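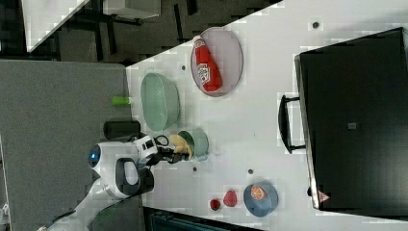 **Everyday Chemistry, unit 3: Separating mixtures**

Tutor: Fiorella Vitale. Practical sessions: Sveva Monti, Marras Building, ground floor.
Notes revised 28 Jul 2019.

These notes go with the second half of the unit. You should already know the difference between a mixture and a compound. If you missed that lecture, read the first chapter of the course book before going on.

## 1. What separating means

In a mixture, the parts are together but not chemically joined. Each part keeps its own properties. Sand in water is still sand, and salt in water is still salt, even though you can't see it any more. To pull a mixture apart we look for a property in which the parts differ, and use it.

| Property that differs | Method |
|---|---|
| Size of pieces | Sieving, draining, filtering |
| Density | Settling, skimming, spinning |
| Boiling point | Evaporation, distillation |
| Solubility | Dissolving one part, then filtering |
| Attraction to a magnet | Magnetic separation |

Most real jobs need more than one method, and the order matters. Water treatment works take out the large rubbish first with coarse screens, then let grit settle, and only then use fine filters. A fine filter at the front would block within minutes.

## 2. Draining and sieving

A sieve is a surface with holes in it. Pieces smaller than the holes go through and larger ones stay behind. The same idea covers garden riddles, flour sieves, tea strainers and the screens used to grade gravel.

Three things decide how well a sieve works:

- **Hole size.** It has to fall between the sizes you want to part. If the two sizes overlap, no sieve will give a clean result.
- **Open area.** This is the share of the surface taken up by holes. More open area means faster flow but a weaker surface.
- **Movement.** Dry powders form bridges over the holes. Shaking or tapping breaks the bridges.

A colander is a coarse sieve for wet food. The food pieces are many times larger than the holes, so hole size is hardly ever the limit. Flow is held up mostly by the food itself lying across the holes, and by surface tension, which keeps a film of water over small openings. Tilting the colander helps the water run to one side and breaks the film. 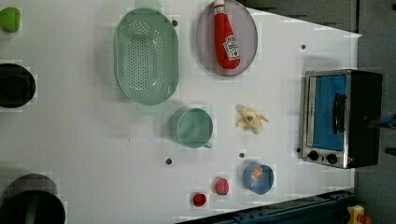 *Fig. 1. A pale green colander with rows of small round holes in its floor. To its right, a toy ketchup bottle on a plate.*

### Worked example

Wet gravel is tipped into a sieve over a bucket. The gravel and water together have a mass of 2000 g. After draining, 500 g of water is in the bucket. No gravel has passed through.

Mass left in the sieve = 2000 − 500 = 1500 g

This is not the mass of dry gravel. Water still clings to the stones and sits in the gaps between them. To find the dry mass you would spread the gravel on a tray, dry it in an oven, and weigh it again until two readings in a row agree. Students lose marks on this every year.

## 3. Filtering

Filtering is sieving with very small holes. Filter paper is a mat of fibres with winding gaps, so particles are caught inside the paper as well as on top of it. The liquid that comes through is the **filtrate**. The solid left behind is the **residue**.

Filtering will not remove anything dissolved. Salt water goes through filter paper and comes out as salt water. Particles of very fine clay may also pass through, and the filtrate will look cloudy.

As the residue builds up, two things happen. The flow slows down, and the layer of residue starts to act as a filter itself. The first part of the filtrate is often the cloudiest for this reason, and in the lab we may pour it back through.

## 4. Settling and decanting

Leave muddy water in a tall jar and the heavier grains reach the bottom first. Sand takes seconds, silt takes minutes or hours, and clay can take days. Pouring off the clear liquid without disturbing the solid is called **decanting**.

Large grains settle faster than small grains of the same material. Warmer water lets grains fall a little faster, as it is less viscous. Shape also counts – flat flakes drift down more slowly than round grains of the same mass.

Two liquids that don't mix, such as oil and water, also part on standing. In the lab we run off the lower layer through the tap of a separating funnel. In the kitchen, a gravy jug with a low spout does the same job.

## 5. Mixtures that will not part easily

Some mixtures look like one substance and stay that way for months.

**Emulsions** are small drops of one liquid spread through another. Milk and mayonnaise are both emulsions. Something has to coat the drops to stop them joining up. In mayonnaise it is mainly material from the egg yolk.

**Suspensions** are solid pieces spread through a liquid. Tomato ketchup is a thick one, made of bits of tomato pulp in a watery liquid. If it stands for a long time, some of the liquid may separate and collect at the top, so the first squeeze comes out thin. Shaking mixes it again. Many brands of sauce include a thickener to slow this down.

**Colloids** is the wider name for mixtures with parts too small to settle under their own weight. A quick test is to shine a narrow beam of light through the sample. In a true solution the beam can't be seen from the side. In a colloid it can.

## 6. For the practical

Bring a lab coat and tie back long hair. You will be given a beaker containing sand, salt, iron filings and cork chips, all dry. Work in pairs and hand in each part on its own watch glass.

Before you start, write down the order of your steps and show it to Sveva. Points to think about:

1. Which part is easiest to take out while everything is dry?
2. At what stage should water be added, and how much is sensible if it all has to be boiled off later?
3. How will you rinse the sand so that no salt is left on it?

Weigh each part to one decimal place. Add up the masses and compare the total with the mass you began with. A total above the starting mass usually means that something was still damp.

Write-ups go in the tray outside the prep room. Late ones should be handed to Fiorella in person.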